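ヒートポンプ乾燥室の風量と霜取りをどう決めるか
レンディッツ社 設備技術担当 シルッカ・サヴォライネン氏に聞く

業務用の衣類乾燥室で、電気ヒーターからヒートポンプ除湿へ切り替える例が増えている。レンディッツ社で乾燥室の熱設計を担当するサヴォライネン氏に、機器選定と運転調整の考え方を聞いた。

同氏がまず挙げたのは、暖房用と乾燥用では蒸発器の役割が違うという点である。「暖房用の蒸発器は外気から熱をくみ上げます。乾燥室では室内の湿った空気を蒸発器に通し、露点以下まで冷やして水を落とします。そのあと同じ空気を凝縮器で再加熱して室内に戻す。回収した潜熱と圧縮機の入力が、そのまま再加熱の熱源になります」

このため、運転を続けると室内の熱量は圧縮機の入力分だけ余る。オクサネン型と社内で呼ばれる構成では、余剰熱を逃がすために補助凝縮器を室外に置き、吐出側の三方弁で冷媒を振り分ける。弁の制御は室温を基準とし、湿度では動かさない。「湿度で弁を動かすと、乾燥の終盤で制御が振れます。除湿量が落ちる時間帯なので、弁の開度と湿度の対応が崩れるのです」

風量の設定についても聞いた。ドゥクホルムの施設に納めた乾燥室では、循環風量を毎時2190立方メートルとした。当初の設計値はこれより大きかったが、蒸発器の通過風速が上がり、凝縮水がフィンから飛んで下流のドレンパンの外に出たという。

「風量を下げると蒸発温度も下がります。除湿には有利ですが、下げすぎればコイルに霜がつく。ドゥクホルムでは吸込温度の下限を先に決め、そこから風量を逆算しました」

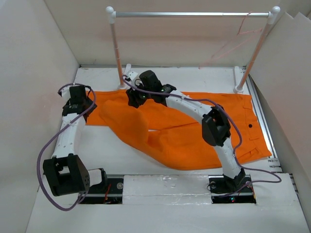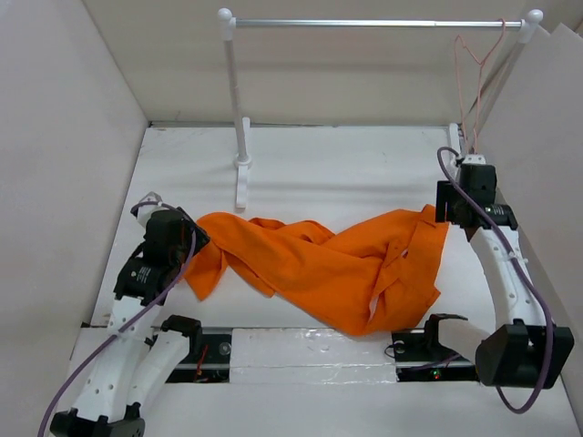 オレンジ色の衣類と作業スペース

霜取りの方式は、送風を続けたまま圧縮機だけを止めるオフサイクル方式である。室温が十分に高い乾燥室では、ホットガスを使う必要はほとんどない。判定には蒸発器出口の冷媒温度と、コイル前後の差圧の2点を使う。

「差圧だけで判定すると、糸くずの詰まりを霜と誤認します。圧縮機を止めても差圧が戻らなければ、フィルターの警報に切り替えます」

糸くずは設計側が軽く見やすい項目だと同氏は言う。フィルターは粗目と細目の2段で、細目側は工具なしで引き出せる構造にした。現場の保守を受け持つレイヨ・ラハティネン氏の要望によるもので、以前は点検口のねじを外す手間があり、清掃の間隔が延びがちだった。

冷媒の充填量については、配管長が確定するまで数値を出さない方針をとっている。補助凝縮器までの配管は現場ごとに変わり、余剰熱の放出に切り替わった際に液が補助側へ寝込むことがある。受液器の容積は、その移動分を見込んで選ぶ。

試運転では除湿水を容器に受け、質量を量って除湿量を確認する。直近の測定では、安定後の1区間で559グラムだった。「湿度計から計算した値とも比べますが、基準にするのは水の質量です。吸込側の湿度計は取付位置で値が変わります」

測定は3区間続けて行い、最初の区間は躯体と棚の昇温に熱を取られるため評価から外す。扉の開閉があった区間もやり直しとする。

今後の課題には、7月の高外気温時における補助凝縮器の能力不足を挙げた。外気温が上がると放熱が追いつかず、室温が上限に達して圧縮機が停止する。現在はファンの回転数制御を見直しており、コイル列数を増やす案と並行して検討している。「列数を増やせば放熱量は確保できますが、冬に凝縮圧力が下がりすぎます。膨張弁の前後差圧が取れなくなるので、冬側の条件を先に計算しています」

(取材・構成 カイス・ホンカネン)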